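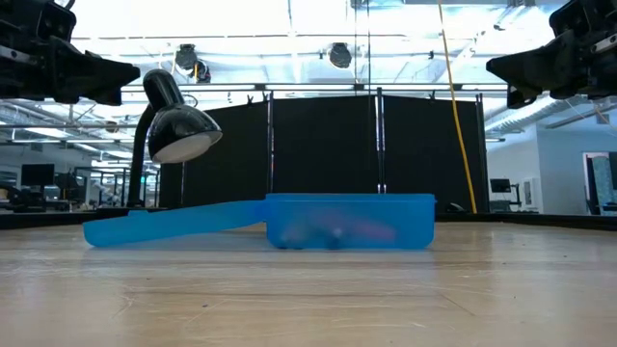
Shop notebook, Grarndale
7 April 2025
Glue tests, second round, and some remarks on the glue pot

The Grinel glue arrived while I was out, and Derek signed for it and put it on top of the radiator. It's dry granules, so no harm done, but I'd like it on record that the bag says "store cool" in letters you could read from the parking lot.

Reason for the whole exercise: the Skulness job. They want eight chairs taken apart, cleaned and put back together, and they want hide glue throughout so that the next poor soul can do it again. Fine by me. Our old glue is finished and I've never used Grinel's, so I'd like to meet it before it goes anywhere near a chair.

Mixed the first batch by the supplier's leaflet, which says equal parts by volume and leave overnight. In the morning it was a rubber ball. Brian bounced it. (It does bounce, quite well.) Threw that out and went back to weights: 309 g water to 165 g granules, soaked in the lidded jar until the grains had gone fat and see-through, then into the pot at 140 Fahrenheit. Came out like thin syrup, running off the brush in a string and breaking into drops at the end. That's where I want it. Smell: barnyard, mild. The old glue was worse and I'd got fond of it.

The pot is reading high again. I stuck the probe from the kitchen thermometer in and got 151 when the dial said 140. Anyone using it: set the dial at 130 and check with the probe. Don't trust the little red light either, it comes on when it feels like it.

Open time, measured from brush to the moment the surface tacks and won't take a clean squeeze-out:

Shop as found, 61 degrees: 50 seconds
Shop with heater on, 70 degrees: 85 seconds
Same, with both parts warmed under the lamp: a bit over two minutes
Same again, with a pinch of urea in the glue: stopped the watch at four minutes, still wet, went for lunch

So warm wood buys more than a warm room. I have written this sentence in this notebook before. I found it while looking for a blank page.
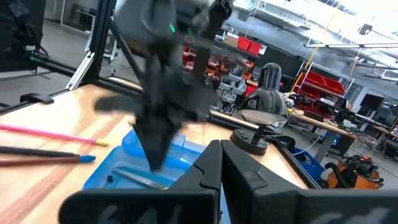
Saoirse Noonan

Breaking the samples. Long-grain maple joints, clamped overnight and left for three days on the shelf over the sink, where Tumaini kept moving them to get at the coffee filters. Two sets, plain glue and glue with urea. Pressed apart on the shear jig until something gave.

The best plain sample went to 1,595 pounds and took a strip of the maple with it. The glue line was still shiny and whole when I looked at the pieces, so that number says more about the maple than about the glue. The rest of the plain set weren't far behind and all of them tore wood. One sample let go early with a clean face on both sides. It had my thumbprint in the dried glue, which tells me I'd handled it after it had started to gel, and I'm leaving it out of the average and leaving it in the notebook.

The urea samples were weaker. Most of them still tore wood over half the face or more. I can live with that for a chair that needs time to go together, but I wouldn't put it in a joint I could reach quickly. For the Skulness set: urea for the back assemblies, where there are too many spindles and only one of me, and plain glue for the stretchers.

Josphat asked why we don't just use the liquid kind in the bottle. I said it has a date on it. He pointed out that the bottle in the cabinet has a date on it too, and read it aloud. October, several Octobers ago. I've thrown the bottle out and we will not be discussing it.
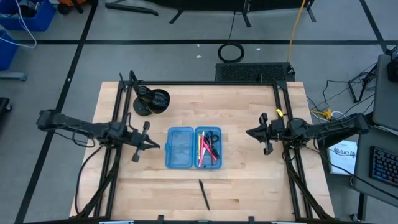
Can leftover glue be warmed up again the next day?

Up to three or four times, if it has spent the night in the fridge with the lid on and hasn't been cooked above 150. After that it gets stringy and weak. Write the mixing date on the lid with something that doesn't wash off. If it has fur, it's finished.

Cleaning the old joints. Warm water and a stiff brush got most of it off, and a rag left on the stubborn ones for twenty minutes did the rest. Brian wanted to use the heat gun. We tried the heat gun on a scrap and it smelled like a dentist's office and raised a blister in the glue that set harder than before. Brian now holds the brush.

One of the test chairs has been repaired with something white and rubbery that water won't shift. Vinegar softens it after an hour or so. It has also been nailed, twice, through the same tenon, by someone who evidently hadn't believed the first nail.

Notes for Simiyu, as I've now promised the top for the packing table there and can't keep saying it's being thought about.

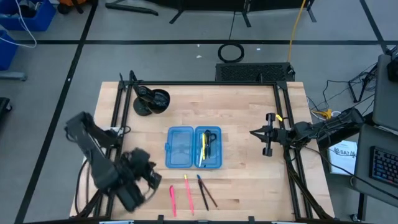 Hide glue is wrong for this one. Worktops get wiped, and wiped glue lines let go sooner or later, so it's yellow glue with the longer open time, and clamps above and below to stop the whole thing from curling up. The staves are the part I keep changing my mind about. I'd been sorting by color and putting every dark piece in the scrap bin, and then I looked properly at the butcher-block top in the picture, which is narrow staves in pale tan with a few darker brown strips near the lower edge, and it doesn't bother me at all. It saves throwing out good wood. Derek says dark strips should be spread evenly or they look like a mistake. Derek also put the glue on the radiator. I'll lay ours out dry, walk past it a few times, and glue it before anybody has an opinion.

Order of work for the top, so I don't do it backward like last time:

Joint the staves and stack them in order, numbered on the end grain
Dry clamp, look for gaps with the flashlight behind
Glue in two halves, let them sit overnight
Flatten each half through the planer
Glue the middle seam by itself, slowly, with the phone in another room

The numbers go on the END grain. Last time they went on the faces and the planer ate them, and I had a very nice stack of anonymous maple.

To do:
Probe for the glue pot, a proper one, so the kitchen gets its thermometer back
More urea (Tumaini says the garden store has it and that it's the same stuff; check the bag for additives)
Ring Skulness about the missing spindle. They think it's in an attic
Shelf over the sink: samples and coffee filters need to live apart
Urea samples from the last jar come out of the clamps tomorrow morning, break them Thursday's way on the jig, short face up, and write the figures on the sheet taped to the cabinet door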